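Drolo Releases Skito 2, a Simpler Remote Access Client for Linux, Windows and Mac

September 4, 2021 – Drolo, the maker of networking tools for small and mid-sized offices, is very happy to announce that Skito 2 is now available to all customers. Skito is the small program that sits on a laptop and connects it safely to the office network, and with this release the Linux version finally does everything its Windows and Mac siblings can do. We know many of you have been asking for this for a long while, and we are grateful for your patience (and for your many, many emails).

Until now, people on Linux had to start their connection from the command line and keep a settings file by hand. Plenty of them were perfectly content to do so, and the command line tool is staying right where it is. But a good number of our customers have mixed offices, where the accounting team is on Windows and the developers are on three different flavors of Linux, and their support desks were writing two sets of instructions for everything.

"I used to be one of those support desk people, so this release is close to my heart," said Noémi Bárány, product lead for Skito at Drolo. "I remember reading settings over the phone to somebody, one line at a time, while their kettle whistled in the background. With Skito 2 you type in your office's address, you sign in, and you get on with your morning."

The new client was tested from February onward by 735 people at customer sites, 510 of them on Linux. Their reports led to a long list of fixes, among them better behavior when a laptop wakes from sleep, a clearer message when a certificate has expired, and a tray icon that can be read on a dark desktop theme. Testers working from home also asked for a way to reach their own printers while connected, and administrators can now allow this with a single setting. 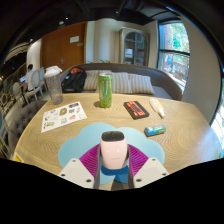 What's new in Skito 2

The same window and menus on all three systems
Automatic reconnect within 60 seconds after a dropped connection
Support for sign-in through Juvusel, including one-time codes
Separate profiles for people who work with more than one office
Packages for the major Linux distributions, with updates through the normal package manager

Moving over from Skito 1

Existing profiles are brought in the first time the new client is opened, so most people will only need to sign in again. Administrators who hand out settings through Nikzad can keep using their current templates – the format has not changed. Skito 1 will go on receiving security fixes for another 90 days, and the two versions can be installed side by side during that time.

Price and availability

Skito 2 is included at no extra charge in every current Drolo subscription. Downloads and the updated administrator guide are in the customer portal, under Clients. New customers can ask for a trial through the contact form on the Drolo website, and our support team will gladly help with the first setup.

About Drolo

Drolo makes remote access and network management software for offices that would like their staff to be able to work from wherever they happen to be. Press questions may be sent to Noémi Bárány through the press page on the Drolo website.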